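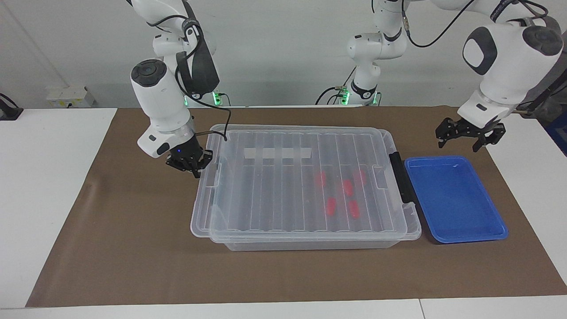

Two-arm station with a lidded storage box and blue tray.

Robot teaching operators, part-time, Prunbridge

Kurnus is looking for people to guide robot arms through everyday handling jobs by remote control. You will stand at a pair of hand controllers and move both arms yourself, and the system records each run so that the robot can learn from it. A typical job is opening a clipped box, lifting out small items and setting them down in a tray. Other jobs include folding cloths, sorting cutlery and screwing caps on bottles.

The current set, called Jistarix, has 3,331 recorded runs. We want to widen it with new people, as everyone moves a little differently.

What you will do
Carry out set tasks with the two arms, at a steady pace and without sudden stops.
Put the items back in a new position before each run.
Mark each run as good or bad and write a short note if something slipped or jammed.
Tell the shift lead about loose cables, worn gripper fingers or odd noises.

What we ask for
You need steady hands, patience and good eyesight (glasses are fine). You should be able to stand for 30 minutes at a time, with breaks in between. Left-handed people are very welcome. No background in robotics is needed, and gaming experience is neither here nor there – some of our best operators came from sewing and kitchen work.

Hours and training
Shifts are four hours, mornings or afternoons, and you can take up to five a week. Training lasts 2 days and is paid at the full rate. Contracts run to the end of February, with a chance of longer work after that.

Where
Kurnus, Unit 87, Chaturvedi Yard, Prunbridge. There is step-free access and a bike store. Parking is limited.

How to apply
Fill in the short form on our jobs page, saying which shifts suit you. We do not need a CV. Applicants are asked in for a trial session of one hour, also paid.

Closing date: October 21, 2025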